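Irkarside Robotics Club - FAQ

Last updated: November 14, 2023

We use cookies to remember your settings. By staying on this site you agree. OK / More info

Who can join?
Any student at Irkarside, any major. No coding needed to start. You pick it up, or you don't and end up doing wiring, also fine.

What does it cost?
$9 a semester. Covers snacks and the odd broken part. Flovel pays for most of the hardware, $3000 this year, so please don't lose the hex keys.

What are you working on right now?
The sorting task for the Farkbridge meet in May. Two arms, one table, a pile of toy food, one tray. Food goes in the tray. Sounds easy, is not. Round stuff rolls, the banana is its own problem.

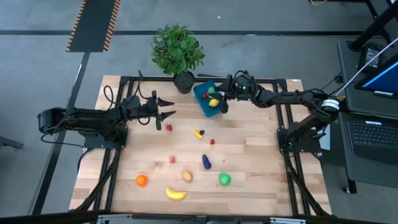 Teams need 150 clean runs logged before they can enter. Clean means no hands on the table once the run starts. Dropped fruit is OK if an arm picks it back up. Write down the bad runs too, we do want them.

Do I get to drive the arms?
Yes, after the saftey talk. Takes one meeting. Sign the sheet by the door after.

Can I change the gripper fingers?
Ask first. Print your own set, keep the old ones in the bag with the screws. Label the bag!!

How many people on a team?
2 per run, one driving, one logging. Swap whenever. Bigger groups just split up the shifts.

What is the Győri sheet?
Our scoring sheet, named after the team room we got it from. Old version had points for speed, new one doesnt. Use the new one. If yours has a speed column, bin it.

I missed the first meetings, too late?
No. Come anyway. Somebody will sit with you for the setup part, then you get a slot on the schedule like everyone else.

Can I bring a friend?
To watch, sure. To drive, they have to join.

Where do I put my logs?
Shared folder, under your team name. Not on the desktop of the lab computer, that gets wiped.

Sign up for our newsletter: enter your email. Unsubscribe any time.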